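Pluvwood Square Stool, white
Item number 3744
Sold by Erraji Home and Workshop

The Pluvwood is a simple plastic stool for kitchen, bathroom, balcony or shop. We keep it in our range for many years already, and the reason is that customers come back for a second one. It has a square seat and straight lines, so it goes easily next to a table or under a counter.

The stool comes unassembled in a flat carton. The legs are pushed into the seat from below and locked with a quarter turn. You do not need glue, and please do not use it, because after that the legs can not be changed.

Put a cloth on the table before you begin. White plastic takes scratches from sand and small crumbs, and they are difficult to polish away.
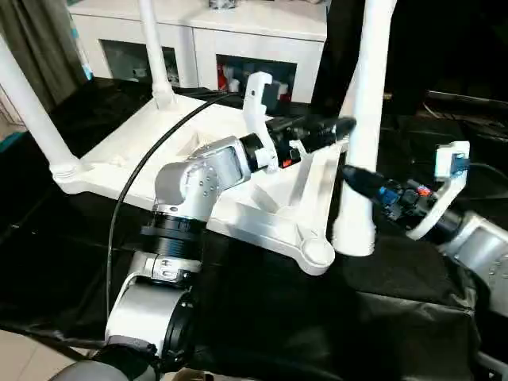
Work on a soft dark cloth.

Measures and weight
Seat height: 450 mm
Seat: 310 x 310 mm
Weight without carton: 1543 g
Maximum load: 120 kg
Color: white
Use: indoor, and outdoor under a roof

Assembly
Lay the seat on the table with the top side down. Push in each leg until you feel the stop, then turn it to the right. When all the legs are in, press on every one with your flat hand. If one leg moves more than the others, take it out and check if a piece of packing foil stayed in the socket. This is the most common question we receive by phone.

The underside of the seat is molded with raised ribs, which give stiffness to the seat without making it heavy. Dust can collect between them. A dry paintbrush cleans it better than a cloth.

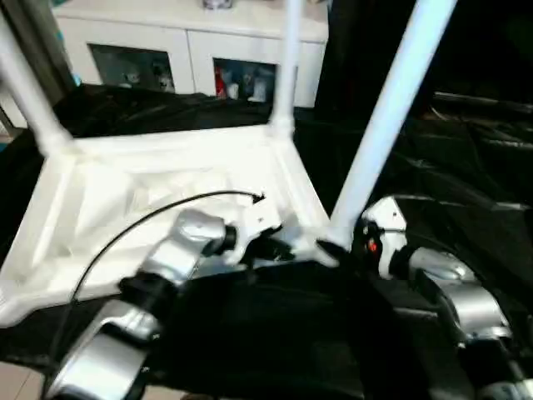 Cleaning and care
Wash with warm water and a little dish soap. Do not use scouring powder or pure bleach. Yellow spots from sunscreen or hair color should be removed the same day. In winter, bring the stool inside if you have hard frost.

Rubber feet
The Dinel feet (item number 835) are sold as a set for one stool. We recommend them for tile and for wooden floors. On carpet they are not necessary.

Which stool is right for me?
If you want to stand on it to reach a shelf, please take the Ullero step stool, item number 900. The Pluvwood is made for sitting only. The Ullero is lower and has a wider base.

From our customers
"I bought it for my mother's shower room, then I took one more for the laundry. Easy to wipe. The carton was a little damaged but everything was inside." Hajar Ouazzani

"Good height for my work table. I would like to have it in green also." Dumisani Lekota

Delivery and spare parts
Orders placed before 2 p.m. leave our store the same day. Single legs can be ordered by mail or by phone. Ask for Nasrin Shokri in spare parts and tell her the item number of your stool. New stock of the seats comes in June.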